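The Blue Switches

Out by 8, she'd said in the message. All of it, desk, lamps, the kettle, before the Josard people came for the keys.

He had the kettle. He had one lamp under his arm, the other was already in the car. Two trips down, two trips up, knees gone. Back in, door left open, radio next door going through the weather for Venska again. Rain later. Of course.

Then the table. He'd forgotten the power strip.
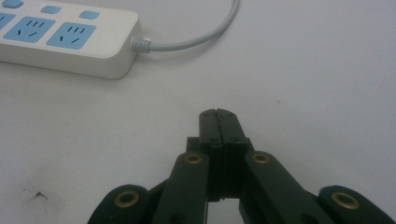
White strip, blue sockets, the gray cord running off.

She bought it the first September, when the flat had one outlet and they had 4 things to plug in. Fought over it. Phone or heater. Her laptop or his stupid amp. Little blue switches, click click, her turning his off when she thought he was asleep. He was never asleep.

Whose was it? Not on the list. He checked the list. Checked the back of the list, where she'd written Zuccaro, call them, underlined, nothing else.

Ten to. Maybe less. Somebody on the stairs, no, going past.

He could just take it. It cost nothing, you could get one anywhere, they had them by the till at Skinia. He put teh lamp down. Picked the lamp up again.
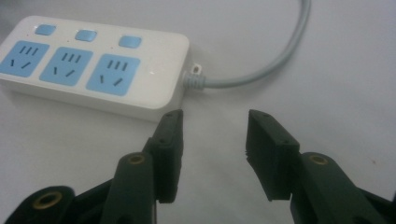 Three sockets, a switch behind each.

Left one was hers. Middle was the heater. Right one, his, the end nearest the cord, because he'd lost the coin toss and then lost it agian, best of three.

Phone buzzing. Her.

"Did you get everything?"

Footsteps, really coming up this time. Keys, voices.

"Nearly," he said, and went to wind up the cord.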